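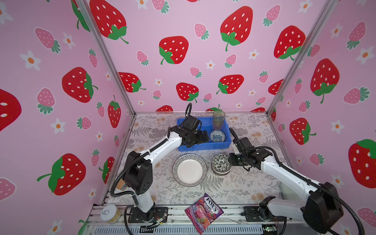
Home & Kitchen > Cupboards, Shelves and Storage

Thread: Do you store glasses stacked or not?

pennywhistle_jo
We moved in June and lost a third of our cupboards in the process. I have started stacking the drinking glasses. My husband says his mother would never. His mother has a dining room the size of our apartment, so I'm not sure she gets a vote. Who stacks?

gravelroad
I stack. Have for years. The only glass I ever broke was one I was holding.

Tansy B
Depends on the glass. If it was made to stack there's a little ledge inside and the next one sits on that. If it wasn't, they wedge, and then you're standing at the sink at 7 a.m. with cold water in the top one and hot water around the bottom one, questioning your marriage.

pennywhistle_jo
Some have the ledge. I'd call it half ledge, half faith.

sheldon_paquette
Don't stack. I washed dishes at a banquet hall for 5 years and we pulled stuck glasses apart every single shift. The rim is the weakest part and you're using it as a shelf. Buy a rack.

gravelroad
Sheldon, a banquet hall has more glasses than Jo does. I would guess she has fewer weddings, too.

sheldon_paquette
The glass doesn't know how many weddings there are.

mooseknuckle_pie
I keep mine in a low plastic crate on the shelf, bowls in front, glasses behind. Slide the whole thing out like a drawer. It cost $2 at a yard sale and has outlived the $70 Divness pull-out it replaced, which pulled out once and stayed that way.

Tansy B
Seconding the crate. Put a dish towel in the bottom or it all chatters when you move it.

sheldon_paquette
A crate is fine. Stacking IN the crate is still stacking.

mooseknuckle_pie
I'm aware of how nouns work, thanks.

pennywhistle_jo
OK, crate people, what about shelf paper? The landlord left a floral one that is peeling at the corners and I'd like it gone before I put anything on top of it.

odd_sock_annie
Hair dryer on low, pull slowly, keep the paper close to the shelf as you pull. I did my whole pantry that way. Then I put down a different floral one, because I'm my mother now.

gravelroad
Skip the paper. Shelves are already a surface.

odd_sock_annie
Gravelroad eats over the sink, for anyone new.

gravelroad
Saves a plate.

Tansy B
Jo, if you do reline, get the kind without adhesive. I had the Dasto sticky stuff in my last place and part of it is still there, along with my deposit.

sheldon_paquette
For the record, a decent rack holds sixteen upright and nothing touches.

pennywhistle_jo
Where would I put the rack, Sheldon?

sheldon_paquette
In the cupboard.

pennywhistle_jo
The one with the glasses in it?

sheldon_paquette
You'd take the glasses out first.

mooseknuckle_pie
Reporting this thread to his old banquet hall.

pennywhistle_jo
Update: non-stick liner is in, crate ordered. The ledge glasses are stacked two high, the others are standing singly, and my husband has told his mother it was his idea. She'd like to know why we don't just use the dining room.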